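Print this thread | E-mail this thread

Tall narrow cartons: standing up or lying down?

pantry_dana
We moved in June and I finally have a real pantry closet. The shelf unit is a Wivero, the tall one. My problem is the tall, narrow cartons. I buy dry goods and refills that come in them, and they fall over whenever someone takes one out from the middle. The shelves are 14 inches apart, so most of them fit upright, but only just. Do you stand yours up or lay them down? I don't want to pour everything into jars.

rkb_shelves
Lay them down. Ends facing out, stacked like firewood. You get more on a shelf and nothing tips.

Kanchan Nautiyal
I disagree with laying them down if they have been opened. The flap on top never closes as well the second time, and I have swept up enough spilled oats. Unopened ones, fine, lay them down. Opened ones should stand, and they should stand in something. I use a shallow bin with a lip in front. Mine came from the Malhotra store on the corner when they were closing out their displays, but any bin about as wide as the shelf is deep will do.

rkb_shelves
Fold the flap over twice and put a clip on it. I have not had a spill in years.

pantry_dana
A clip doesn't hold on the ones where the top comes to a thin edge. It slides off sideways. I tried two kinds.

mossgate
Rubber band around the long way, top to bottom. It won't slide.

I stand mine up, for what it's worth. The trick is to pack the row tight. They only fall when there is a gap. When I take one out I push the others together and put a jar in at the end of the row.

rkb_shelves
That works if you live alone. In my house no one is going to push the row together.

Kanchan Nautiyal
Then use the bin. You pull the whole bin out, take what you want, and push it back. The gap doesn't matter because the sides hold them. My kids manage it.

fern_and_sons
Check which way they taper before you decide. Some cartons are wider at the bottom and those stand fine by themselves. The straight ones with a small base are the trouble. If you lay tapered ones down and stack them all the same way, the pile leans. You have to alternate them, one with its bottom facing out and the next with its top facing out, and then you can't read half the labels.

pantry_dana
I didn't think of the taper. I went and looked and most of mine are a little wider at the base. The straight ones are the pasta and the lamp tubes.

mossgate
Why are lamp tubes in the pantry?

pantry_dana
It's the only closet.

rkb_shelves
Write on the ends with a marker if you can't read them. It takes a minute.

Also, the Wivero shelves can be moved. Put one of them lower and you will have a short space that is right for a layer or two lying flat, and a taller one above for whatever you want to stand.

fern_and_sons
Be careful moving those shelves. The pegs on mine were loose in the new holes and I had to wrap them with tape. The Ament unit I had before was better about that, but it was too deep and things got lost in the back.

Kanchan Nautiyal
Too deep is worse than too short, in my opinion. If the unit is deep, put the bins in endwise.

One more thing for standing cartons: lettering. A lot of the tall ones have the name printed sideways down the front. If you stand them, you tilt your head. If you lay them down with the front facing out, you can read them straight, but then they take the full width of the shelf. I turn mine so the color is what I look for. Everyone here knows which color is which.

mossgate
I never read them either. I go by color too.

pantry_dana
I have ordered 2 bins with a lip. They cost 80 for the pair with delivery, more than I wanted to spend. I'll stand the opened cartons in those and lay the unopened ones on the bottom shelf. I'm leaving the lamp tubes behind the door.

rkb_shelves
80 is a lot for bins. A cut-down shipping box does the same job.

fern_and_sons
Until it sags. Mine lasted one winter.
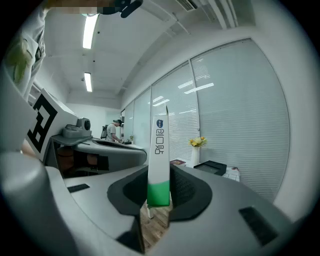 Hamar, 14/12/2025

Kanchan Nautiyal
White carton with the sideways lettering, the kind I was talking about. It gets wider toward the base and the green band is at the bottom, so green goes down. The top is the thin pointed sort that clips slide off. I would stand one like it in a bin after opening and not bother with a clip.

Reader comments

hallcloset: Tried the rubber band. It works on the narrow ones but bent the top of a wide one.

T.R.: I still say lay them down.

mossgate: Dana, did the bins fit?

Contact | Copyright Pantry and Closet Board | Back to top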